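Participants wanted, desk and table tidying sessions, Ustwood

Posted by Sivau home studies. Open until all places are filled, closes end of April

We need 30 more people for the Irenik table sessions. Short version: you come in, sit or stand at a table that has ordinary stuff on it, and put it in order the way you would at home. Paid. No experience, no test, no right way of doing it.

What's on the tables. Drinks bottles, mugs, coasters, papers, a remote, cables, the kind of thing that builds up by the end of a working day. You decide where it goes. Bottle back on its coaster or off to the side, papers in a pile or left flat, up to you. We want to see how people really do it, not how they think they should.

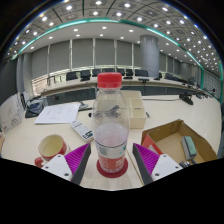
Sessions are 1 hour and 30 minutes with a break in the middle. Tea, coffee and water in the hallway, please keep your own drink off the study table, it gets mixed in with ours and then we have to start over. Morning slots from 9:30 am, afternoon slots from 1:30 pm. A few early evening slots too but those go fast.

Who we're looking for:
18 or over
Comfortable standing for part of the session (chair is there if you want it)
Can lift a full bottle or a mug with either hand
OK with being filmed from the wrists down
Left-handers very welcome, we are short of them

Not suitable if you have a hand or wrist injury right now. Get in touch anyway and we'll put you on the list for the next round.

What you'd be doing. Three rounds. First is a plain tidy, clear a space big enough to write on. Second round you set the table for one person working, so a drink within reach, mug upright, papers where they can be read. Third one is the odd one, things start out knocked over or in the wrong place and you put them right. Some bottles have water in them, caps are on, but wear sleeves you can push up. Towels provided.

After each round there's a short form, mostly tick boxes, plus one question where you say in your own words why you put things where you did. One line is plenty. Please dont write an essay, we have to type them all up.

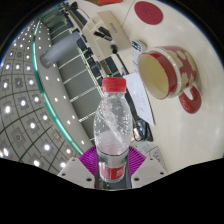

Pay is $30 per session, paid the same day. You can do up to two sessions but not back to back. Parking is free behind the building, bus stop across the street. If you need a lower table tell us when you sign up, we have one that adjusts and it needs to be booked ahead.

Where: Sivau, Erraji Building, room 217, Ustwood. Elevator is to the left of the main doors. Room 236 is the waiting room, go there first, someone will come and get you. Do not go straight to 217 even if the door is open, there may be a session running.

How to sign up: call the front desk, extension 1132, or stop by between 9 am and 4 pm. Have ready:
your name and a phone number
which hand you write with
two or three times that would work
anything we should know about seating or acess

We call back within two working days. If you can't make your slot please let us know the night before so we can offer it to the next person on the list.

Couples and roommates can both apply but you'll be booked seperately. No kids in the room, sorry, the waiting room is fine if there's another adult with them.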